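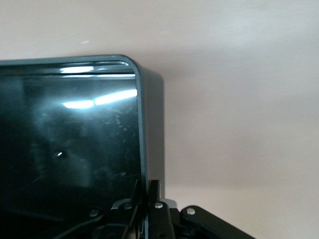

Gripper screws keep backing out

The finger screws on our Plomis arm work loose by Saturday every week. I snug them up and go again. Do I need new screws?

Perihan Özkan

wirkley50
No. Take one out at a time, clean off the oil, put a small drop of medium threadlocker on it and leave it overnight. Check again after 300 cycles. Tie the cables back first so they can't tug on the bracket.

tridel291
same here, I just tighten mine every morning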